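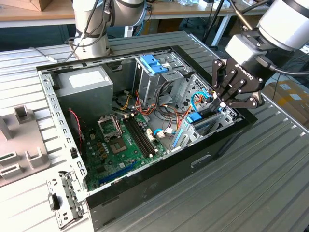
How much robotics does a student need to know before a course in computer disassembly becomes worthwhile?

Very little, in our experience. Most of those who joined the Fulow project had written small programs and had once or twice opened a computer at home, and that was enough to begin with, provided that the first few weeks were given over to patient practice with the arms and nobody was hurried on to the harder parts.

4. The student project

4.1 Setting and task

The work reported in this section was done by students on the spring practical at Vulport College, in the teaching laboratory that everyone there still calls the Leinonen room. We had wanted for a long while to give them something less tidy than stacking blocks, and old desktop computers suited us very well. They are cheap, they are full of clips and cables that behave differently from one make to the next, and a student who has struggled with a drive latch by hand brings a good deal of useful feeling to the job of teaching a gripper to do the same.

Students worked in pairs, two to a bench session, with one looking after the arms and the other keeping the written log. They swapped over halfway through the afternoon, a habit brought in by Lempi Rautiainen in the first year of the practical and one we would warmly recommend to anybody planning something similar. The person with the log sees a great deal that the person at the controls misses, and the conversations that follow the swap were often the best part of the day.

The task was set out as a list of target parts inside an opened case: the drive release, the card retention latch, the memory slots and the power connectors. Each pair chose the order in which they would tackle these, wrote their plan down in the project notebook, and then turned it into a sequence of moves in Wuretti, the small scripting tool written for the course by Urmila Shukla. Wuretti does rather less than the software our older students are used to (there is no path planner to speak of, for one thing), but a beginner can read a whole program on one screen and argue about it, and we were glad of that again and again. 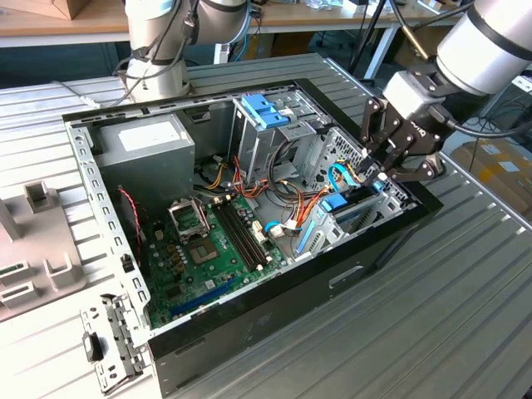

Figure 1. Two-arm bench with an opened desktop case; the gripper is over the drive and expansion area.

4.2 Approaching a part

We had expected grasping to be the main trouble, and so had the students, who spent most of March fussing over finger positions. When we read back through the notebooks, though, far more lines were given to the approach. A desktop case is a deep box with walls on all sides, and a gripper that could reach a clip quite happily from straight above might still meet a cable bundle or the rim of the drive cage on its way in. Several pairs drew little side views of the case to work this out, some of them very charming, and we have since added a page of squared paper to the handout.

The approach that most pairs settled on was to stop well above the part, turn the wrist to its final angle there, and only then come down in short steps. It is slow. One pair timed it against their own earlier program and were rather crestfallen, but they kept it all the same, and their log for the following session is much shorter on complaints. Shukla has added the pause above the part to Wuretti as a ready-made move, with a height that can be changed for each target.

Cables remained the awkward part for everybody. They are never in quite the same place after a case has been handled, and a stored position that was right on one afternoon could be wrong on the next. We asked the students to look before every descent and to write one sentence about where the nearest cable lay. Some found this tiresome, and we have sympathy with them, but the sentences turned out to be very handy for us afterwards when sorting the failed attempts by cause.
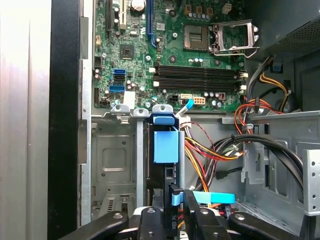
Figure 2. Wrist view into the case, with the gripper close to the blue drive release handle.

4.3 Use of the wrist view

At the start of term the students steered almost wholly by the fixed view of the bench, and it took some coaxing to bring them round to the view from the wrist. The directions feel unfamiliar there. The board and the power supply sit in different corners of the picture from those the student has just been looking at, and "left" means one thing on one screen and something else on the other. Rautiainen's cure was to have each pair agree on names for the walls of the case, so that they could say "towards the power supply" and leave left and right out of it altogether.

4.4 Records kept

Over the term the pairs logged 1,604 attempts, of which roughly 1,000 were written up fully enough to be used in the comparison in Section 5. The remainder mostly lack a start height or a cause of failure, and we chose to set them aside instead of guessing. The log was closed on Thursday, April 18, 2024, and the notebooks were copied with the students' permission. Spelling has been left as we found it in the passages we quote.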